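Comparing two demonstration schedules for a two-arm tray task
Final project report, Kinyua robotics lab, Somport

1. What I set out to test

The lab already had a policy trained on 200 demonstrations of simple pick and place with one arm. My project asked whether a task that needs both arms is learned better when the demonstrations are recorded in short blocks, with the objects moved between blocks, or in one long run with the layout fixed. The earlier work on this in the lab (the Tristico report) only looked at single-arm tasks and used a different controller, so the numbers there can't be set beside mine.

2. Setup

All recording was done at the wooden table, with both black arms and the light blue tray. The tray holds tableware, and the layout on it changes from block to block. I kept the plants on the table for every recording, as the vision model had been trained with them there and I didn't want to change two things at once.

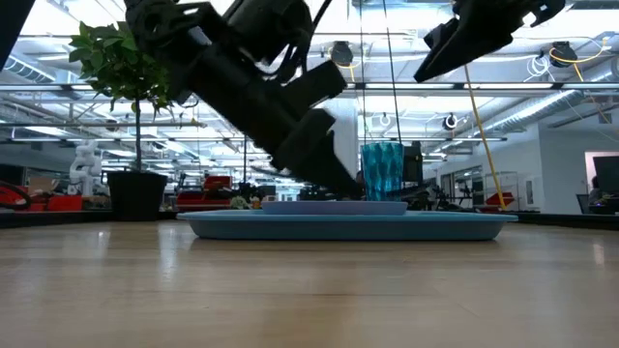 Camera settings were locked at the start of June and not touched again. The overhead lights were on for every recording, including the ones made in the evening. Joint positions, gripper opening and all camera streams were logged by Brilness, the lab's own recording software. It drops frames when the disk is nearly full, and I lost most of one afternoon before I noticed.

3. Recording

I recorded 67 demonstrations in blocks and then 67 with a fixed layout. A demonstration was thrown out and repeated if either arm hit its force limit. The hardest part to record was the work with the ring, where the two grippers come very close together. I slowed both arms down for this part, which made the demonstrations longer but meant fewer of them had to be repeated. 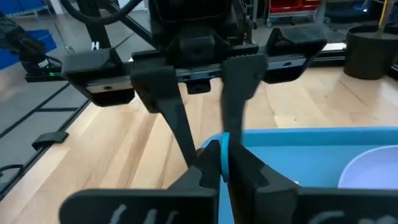

The wrist views were cropped before training and the first 2 seconds of each recording were removed, as the arms were usually still at rest.

4. Results

Each policy was given 20 trials on layouts it had not been trained on. The block policy finished 13 and the fixed policy finished 6. Most failures of the fixed policy came early, with the first grasp closing beside the object. The block policy mostly failed later, when both grippers had to hold the same thing.

5. Limits

There was only one operator, and I was better at the task by the time I recorded the fixed set. That should have helped the fixed policy, so I don't think it explains the gap. Twenty trials is a small number. I would also like to repeat the test with the wrist views left out, but there was no time to retrain.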